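叠衣工位改成拿夹爪叠了，产量怎么算才合理

版块：仓储物流 / 岗位交流
排序：按时间正序

1楼 楼主 线头太多
我在Mirani这边一个婴儿服装的后整仓上班，公司叫Lollau，做退货整理和重新包装，衣服检查完、去线头、叠好、套袋、贴标，再回库。我在叠衣组，做了快四年。

今年5月开始，组里抽了6个人去新工位，不用手直接叠，两只手各拿一个夹爪叠。设备是一家叫Muvum的公司装的，每叠一件系统录一件，录下来的东西给他们训练机械臂用。现场还没有机械臂，公司说后面会装，没说哪个月。

我是这6个人之一，说一下现在的情况，想问问别的仓有没有走过这一步的。

第一，工资。原来叠衣是底薪加计件，我手熟，连体衣一小时40件，计件这块每个月不少。换到新工位以后计件取消了，改成一个固定的岗位补贴。补贴是按全组平均计件算出来的，手慢的人赚了，手快的人亏了。我属于亏的。

第二，产量。刚开始说不考核，8月15日 星期四开会，主管Hendrik Willems说以后每人每班要交80条合格记录。什么叫合格，当时没有给书面的东西。现在知道的是，中途衣服掉了不算，夹爪出了摄像头范围不算，叠完领口朝向不对不算。废一条就得重来，重来的时间不补。

第三，身体。夹爪比想的重，一天下来手腕和大拇指根酸。原来叠衣服是肩膀累，现在换了个地方累。
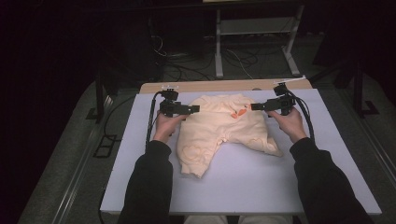
叠衣工位，两手各一个夹爪，白板上放的是一件浅色婴儿衣服

板子铺在桌上，衣服放上来先是皱的，要用两个夹爪从上面两边往外展平，再对折。用手做这一步我都不用看，用夹爪就得盯着。线也碍事，往右边翻的时候线会拖到袖子上，得停一下把它拨开。

我主要想问两个事：按条数考核的，你们那边定多少？计件取消以后补贴怎么谈的？

2楼 木托盘
我们仓没做衣服，做的是小家电，前年上过一轮自动分拣。补贴这个事情，你要看岗位调动有没有签东西。签了新的岗位协议，里面写了固定补贴，后面再谈就难。没签的话，原来的计件约定还在，可以拿这个去谈。

3楼 楼主 线头太多
回2楼：签了一张“临时借调确认”，一页纸，写的是借调到新工位，期限空着没填。补贴写在后面发的通知里，确认单上没有。

4楼 木托盘
期限空着就去让他们填。空着对你没好处。

5楼 jiaoban_7
80条不多吧。一班八小时，除掉休息，一小时十来条，你自己说用手一小时40件。

6楼 楼主 线头太多
回5楼：用夹爪叠一件的时间是用手的好几倍。你捏不住单层布，夹下去经常是两层一起起来，得放下重夹。叠完还要把衣服抖开弄乱，摆回起始的位置，再录下一条，这个时间也在里面。另外每换一批款要重新标定，标定的时候录不了。

单说能不能做到80条，我能做到，组里有两个人做不到。做不到的人现在中午少休息，这个才是问题。

7楼 熨斗没关
我也是做婴儿服的，不过是工厂那边的后道。连体衣最烦。袖子短，裤腿宽，展平了它自己又缩回去。罗纹口一夹就卷。你们有没有先从简单的款开始？比如口水巾、平纹的小被子。

8楼 楼主 线头太多
回7楼：一开始是口水巾，录了两个星期。后来就是连体衣了，说退货里连体衣占得多，要先解决这个。夹棉的也有，单层的也有。夹棉的反而好夹一点，厚，但是对折以后会弹。

9楼 Gongzi_tiao
给楼主提个不一样的看法。你们录的每一条都是给机器学的，机器学会了你们这个岗位就没了。这种情况下还在讨论80条还是70条，方向不对。应该谈的是装了机械臂以后人怎么安排，这个写下来了再录。

10楼 jiaoban_7
回9楼：你不录别人也录。

11楼 Gongzi_tiao
回10楼：别人录没有楼主这种手熟的录得好。Muvum为什么不在自己办公室里找人录，要跑到仓里来装？就是要会叠的人叠。这是能谈的东西，条数一定下来就变成普通产量了，谈的余地就小了。

12楼 木托盘
9楼和11楼说的有道理，但是也要看楼主组里的人怎么想。六个人里面有两个想走三个想留，是谈不出东西的。我们那会儿就是这样，开会的时候各说各的，最后公司给什么就是什么。

13楼 楼主 线头太多
组里确实想法不一样。

Hammad Siddiqui是从装卸那边借过来的，他觉得现在这个活比搬箱子好，有空调，能坐一会儿，补贴也比他原来高。他希望一直录下去。Amna Gilani是我们组长，她自己也录，她的意见是先把考核标准要到手，别的以后再说。我自己是想回原来的工位，拿计件。可是原来的工位现在补了两个临时工，我回去的话临时工就得走一个，主管说“再看”。

Gongzi_tiao说的安置问题，组长问过，Hendrik的回答是机械臂来了以后需要人看机器，优先从录制组里选。问需要几个人，他说要看机器跑得怎么样。

14楼 Gongzi_tiao
“优先从录制组里选”，口头的？

15楼 楼主 线头太多
口头的。

16楼 调机的小吴
我是做集成的，不是Muvum的人，干过类似的项目，从另一边说几句。

一，合格标准一定是有书面的，训练的人不可能没有这个东西。通常是一张表，写着什么情况算废，什么情况可以留。仓里的主管不一定拿到过，他可能只看见后台一个合格率。你们直接找现场的工程师要，比找主管快。

二，80条每班这种数，多半是按项目总量倒推的。合同里写了交多少，除以人数除以天数就出来了。这种数和人能做多少没什么关系，所以有得谈，前提是拿得出实际数据。

三，关于手熟的人录得好这个说法，一半对。手熟的人动作干净，没有多余的犹豫，这个确实有用。但是手太快的人也有问题，夹爪快了画面糊，我们以前还专门让人慢下来。所以计件的思路用在录制上是错的，录得多不一定有用。这一点你们可以拿去跟主管说，工程师那边多半会站你们这边。

四，失败以后又救回来的那种，比如夹滑了重新夹住，有些项目是要留的，机器要学怎么补救。你们那边全算废，我觉得可以问一下是不是真的全不要。

17楼 楼主 线头太多
谢谢16楼，第四条我完全不知道。我们每天废的里面，最多的就是夹滑了重夹。明天去问。

现场工程师叫Tanveer Gondal，一周来两次，人还可以，就是问他什么他都先说要回去确认。

18楼 熨斗没关
16楼说手快了画面糊，那补贴应该倒过来，慢工细活给高一点才对。

19楼 jiaoban_7
补贴给高给低都是公司算好的。我觉得楼主亏的那部分，最多能要回来一半。

20楼 纸箱侠
插一句，手腕的事情别拖。我在拣货岗拿扫码枪拿了三年，后来大拇指那一侧疼到拧不开瓶盖，医生说是腱鞘炎。那时候没有做任何记录，报工伤的时候说不清楚。你们现在就每天记一下，哪天开始疼，录了多少条，让组长签个字。夹爪能不能挂个平衡吊，像装配线上挂电批那种，问一下。

21楼 楼主 线头太多
回20楼：吊的事情Amna提过，Tanveer说吊绳会影响动作，录出来跟机器的动作不一样。后来给了护腕，有两个人戴。我戴了觉得热，没戴。记录这个我从明天开始记。

22楼 木托盘
护腕不解决问题。让他们排轮换，录一小时，去套袋一小时。

23楼 楼主 线头太多
去问过了，更新一下。

合格标准有书面的，Tanveer当场从电脑里打开给我看了，两页，全英文。跟我们平时听到的有几条对不上。

掉到桌子外面算废，掉在板子上重新夹起来的不算废，可以留，但是要在结束的时候按另一个键标一下。我们没有人知道有那个键。也就是说从5月到现在，这种全部白录了。Tanveer说到上周末后台一共有3,126条合格的，被我们自己按掉的那些没有存。

领口朝向的确算废。

画面糊算废，所以16楼说得对，不要求快。

裤脚有单独一条：折裤腿的时候夹爪要夹在罗纹口上方，夹到罗纹口本身也可以，但是松开以后罗纹口不能卷着。我们原来一直是随便夹的，夹到哪算哪。 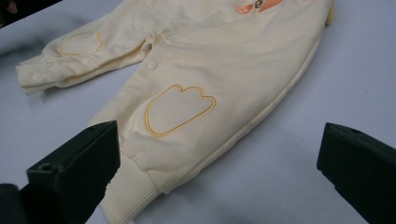
连体衣的裤脚，罗纹口在两个夹指中间

夹爪上的摄像头看到的就是这个角度，后台审核的人也看这个。白色按扣和爪印刺绣都很清楚，Tanveer说有刺绣的款他们比较喜欢，机器容易认出哪边是正面。纯色没图案的款，正反看不出来，废得多。这个也是第一次听说，以前排什么款录什么款，没人挑。

24楼 熨斗没关
夹罗纹口上面那一截是对的，我们用手折也是捏那里，捏罗纹口折出来裤脚会歪。内侧那道缝也可以借一下力，顺着缝折比较直。

25楼 楼主 线头太多
回24楼：缝那里厚，夹爪夹得牢一些，我试试。

26楼 调机的小吴
那个标记键你们不知道，是培训的问题，不是你们的问题。谈的时候把这个说清楚：前面几个月的合格率是在没有培训到位的情况下算出来的，80条如果是拿这个合格率倒推的，就应该重新算。

27楼 jiaoban_7
重新算不一定往下算。现在重夹的也能留了，合格率上去了，主管说那你们每班能交100条，怎么办？

28楼 调机的小吴
回27楼：有这个可能。所以要和疲劳、轮换放在一起谈，不要单谈条数。

29楼 Gongzi_tiao
27楼这次说到点子上了。你们帮他们把流程理顺了，好处先到公司那边。我还是那句话，先谈安置。

30楼 老库管Q
看到这里说一下我们这边的结果，给楼主参考，不一定一样。

我在另外一个城市，仓里是做毛巾和床品的，也是先人录，后上机械臂。录了五个月，来了两台。上机以后第一个月基本是人在旁边帮忙，机器叠一条，人理一条，产量比全用手还低。第三个月开始好一点，毛巾它能叠，浴袍不行，浴袍到现在还是人叠。

人的变化：原来叠衣组十一个人，现在四个人手叠，三个人看机器，剩下的转到收货和质检，有两个自己走的。没有直接裁的。看机器的三个人工资是固定的，比原来计件最好的月份低，比平均高一点。上夜班的多了，因为机器夜里也开。

看机器也不轻松。它停了你要过去把毛巾拽出来放好，再按启动，一个班要走很多路。我们有一个手特别快的大姐，看了两个月机器，自己申请回去手叠浴袍了，说站着等机器比干活还累。

31楼 楼主 线头太多
回30楼：看机器的三个人是怎么选的？

32楼 老库管Q
报名，然后主管定。录过的人加分，但不是只从录过的人里选。有一个是从叉车那边来的，因为他会看报警代码。

33楼 Gongzi_tiao
所以“优先从录制组里选”这种话，到时候一个“会看报警代码”就过去了。

34楼 木托盘
那就让公司现在安排录制组的人学报警代码。这个要求不过分，公司一般也愿意给。

35楼 纸箱侠
同意34楼。培训比涨补贴好要。

36楼 夜班的灯
我跟楼主一个公司，不在叠衣组，在Trokside那边。Trokside是我们的库存系统，我管录单。说一个你们可能没注意到的：叠衣组的产量在系统里是算在整个后整线上的，你们六个人抽出去录制以后，录的那些衣服没有入库动作，系统里显示后整线少了六个人的产量，人头却没减。月底报表很难看，Hendrik是被上面问过的。我估计80条是这么来的，他要拿一个数去交代。

37楼 楼主 线头太多
回36楼：这个真不知道。我们录过的衣服第二天还是原来那几箱，反复用，当然没有入库。那能不能在Trokside里把录制单独开一条线？

38楼 夜班的灯
技术上能开，要Hendrik提单子。他提我就开，十分钟的事。

39楼 jiaoban_7
你是哪位，我也在这个仓的话是不是认识。

40楼 夜班的灯
不说了，上班看得见。

41楼 楼主 线头太多
再更新一次，这次是开完会的结果。Amna带头，六个人都去了，Tanveer也在，总部来了一个叫Roscoe Strickland的，管运营的，之前没见过。

谈下来的：
80条没有取消，改成按周算，哪天状态不好可以后面补。我们要求降，没同意，说先跑一个月看新的合格率。
标定和换款的时间从班里扣出来，不算在考核时间里。
录制和套袋轮换，上午换一次，下午换一次。
录制在Trokside里单独开线，Hendrik当场答应提单子。
借调期限填了，到年底。到期可以选择回原岗位，这句写上去了。
标准翻译成中文和另外两种语言，贴在工位上。

没谈下来的：
补贴还是平均数。我的那部分差额，Roscoe说可以给录制组加一个“质量奖”，按合格率发，具体金额下个月定。
机械臂来了以后看机器的名额，没有写。他说设备方案没定，写不了。培训可以先安排，Tanveer每次来抽半小时讲。

42楼 Gongzi_tiao
到期可以回原岗位，到期的时候原岗位在不在？

43楼 楼主 线头太多
问了。Roscoe说连体衣以外的款，今年不会动。连体衣他没说。

44楼 Gongzi_tiao
那就是连体衣会动。你手叠计件主要就是靠连体衣吧。

45楼 楼主 线头太多
是。

46楼 木托盘
能写上去这么多，已经比我们当年强了。年底之前把机器那边的东西学一学，两头都留着。

47楼 jiaoban_7
质量奖小心一点，按合格率发的话，大家会抢有刺绣的款录，纯色的没人愿意录。排款要轮着来，不然组里先吵起来。

48楼 楼主 线头太多
回47楼：已经吵了。今天早上Hammad先到，把带图案的那箱拖到自己桌子底下去了。Amna让他搬回来，现在是抽签分箱。

49楼 熨斗没关
纯色的可以看洗标，洗标在左侧缝，正反一下就知道。不知道机器能不能看见。

50楼 调机的小吴
回49楼：洗标在里面的话，展平的时候看不见。可以问问工程师能不能在起始的时候规定正面朝上，这样正反就不是问题了。不过真实的退货拿出来是乱的，他们多半不肯。

51楼 楼主 线头太多
问过，不肯，理由跟你说的一样。

手腕记录记了一个多星期了，轮换以后好一些，周末还是酸。护腕又戴上了。质量奖的金额出来我再来更新。

52楼 纸箱侠
记录不要断，轮换了也接着记。

53楼 老库管Q
等你们机器到了也来说一声，想知道连体衣它到底能不能叠。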